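Search this site Enter keywords Go

Six months with the Lorgate Quiet water flosser

My dental hygienist has been after me to floss for as long as I've had a dental hygienist. I have two crowns on the lower left, a bridge on the upper right, and a permanent wire behind my bottom front teeth left over from braces I had as a grown-up, and if you have ever tried to get string floss under one of those wires before work you will know why I kept "forgetting." At my cleaning in March she measured my gums, sighed very politely, and suggested a water flosser. I came home and spent far too many evenings reading about them, and finally ordered the Lorgate Quiet, the countertop model with the lidded tank.

I had used a water flosser before, sort of. Years ago I had an Evitz travel unit, the kind with the tank built into the handle, and I never got along with it. The tank ran out halfway through my mouth, every single time, and I'd be standing there dripping on the bath mat trying to refill it one-handed. So what I wanted was a tank big enough to finish the job, and that part the Lorgate gets completely right. One fill does my whole mouth, top and bottom, with a little left over to rinse the sink.

Setup is easy. You fill the tank, press it down on the base until it clicks (push harder than you think, mine leaked the first night because I was being gentle with it), pick a tip and plug it in. There are 3 tips in the box: a plain one, one with a tiny tuft of bristles for wires and brackets, and a soft rubber one for around the gumline. I use the bristle one nearly every night and I love it. It gets behind my wire in a way nothing else has, and the first week I was pretty horrified at what came out, especially after corn on the cob.

A word on pressure. The dial goes all the way around with no numbers on it, only a small drop and a big drop, and the big drop is a LOT. Start low! I started in the middle because I am stubborn, and my gums were tender for days. If you have implants or you've had gum surgery, please ask your dentist before you go near the top half of the dial. I've settled a bit below the middle and that's plenty for me.

Now, is it quiet? Well, quieter. My husband can sleep through it with the bathroom door closed, and he could not sleep through the Evitz. With the door open it sounds like a small aquarium pump having a bad day. I'd call it a fair name for the product if you are comparing it to others and a slightly cheeky one if you aren't.

What I don't like: the hose is too short. Our outlet is on the far side of the sink, so I have to lean in over the faucet like I'm bobbing for apples. The hose is also the coiled kind, and it tugs a little at your hand the whole time. The handle has a pause button, which is wonderful, but it sits right where my thumb wants to rest and I've switched it off by accident more often than I'd like to admit. And the lid on the tank holds the spare tips, which sounds clever, but water collects in the little wells and you have to tip it out and wipe it or it gets slimy. I run plain warm water through it at the end of the week and leave the lid off to dry.

I paid $55 for mine at the Edmont pharmacy near us, on sale, and replacement tips come in a small packet that lasts me a good long while. There's a fancier Bošković model on the same shelf with a heated tank, and I did stand there wondering. I have sensitive teeth and cold water makes me jump. But you can fill the Lorgate with lukewarm water from the tap, so I put my money back in my purse.

As for results, at my last visit the bleeding spots were down to a couple around the back crown, and my hygienist asked what I'd changed. I still use string between the two front teeth, where it's tight, and she said to keep doing that. A flosser like this goes alongside your brush and your regular cleanings and won't replace either one. But I use it every night, and I never once managed that with the string.

Four and a half stars from me. I'd give it five with a longer hose.

Updated 29th July

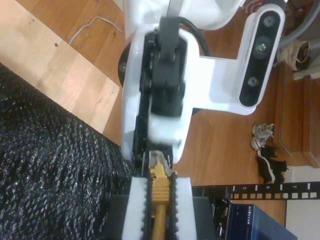
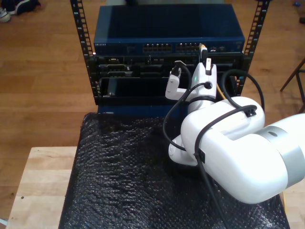
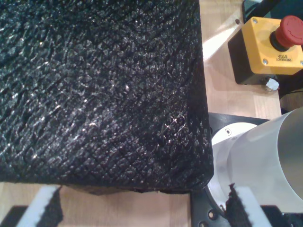
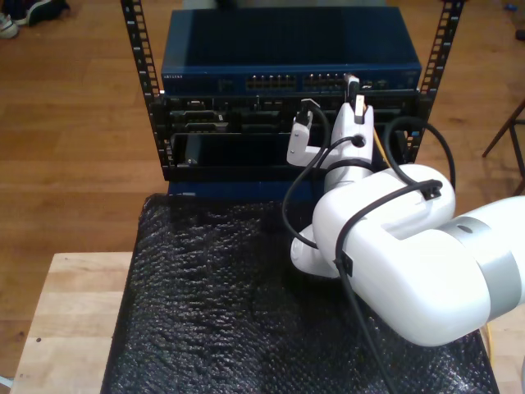
Last photo: network switch in an open-frame rack, with a white robotic arm reaching in from the right.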